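Graminon ya tiene brazo (y mano) en el simulador

30 oct 2018

Pues sí, por fin hay novedades del taller. Los que seguís esto desde marzo ya sabéis que Graminon es el brazo que estamos montando entre 6 personas en el local compartido de Ititz, a ratos libres y con más paciencia que presupuesto. La mano de varios dedos nos tiene todavía peleando con los tendones — dos se nos han partido este mes —, así que mientras llegan los repuestos nos hemos puesto en serio con la parte virtual.

El programa se llama Lutonex, lo escribimos nosotros y va por la versión 6. Le hemos metido una cocina entera, con su encimera de mármol y sus cacharros, y ahí ensayamos los agarres antes de arriesgar los motores de verdad. ¡No sabéis el gusto que da equivocarse sin oler a quemado! Cada ensayo dura 10 segundos y luego toca mirar los números, ajustar los dedos y vuelta a empezar. Yo me he quedado más de una noche hasta que cerraban el local, lo confieso.

Ahora mismo estamos con el cuenco de madera, que tiene el borde un poco abierto y me parece más difícil que cualquier taza.
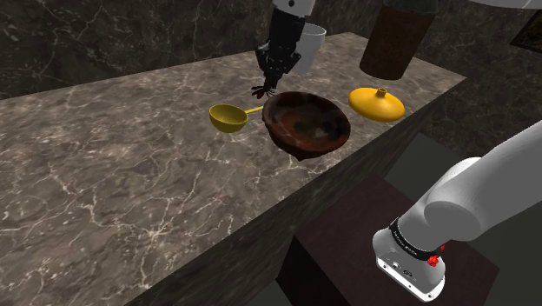 La mano negra sobre el cuenco, con el cucharón y la tapa amarillos a los lados. Imagen del simulador.

Lo siguiente es pasar estos movimientos al brazo real, sobre la mesa Tunstall del fondo. Si alguien tiene hilo trenzado fino y quiere acercarse a echar una mano, estamos en el local casi todas las tardes.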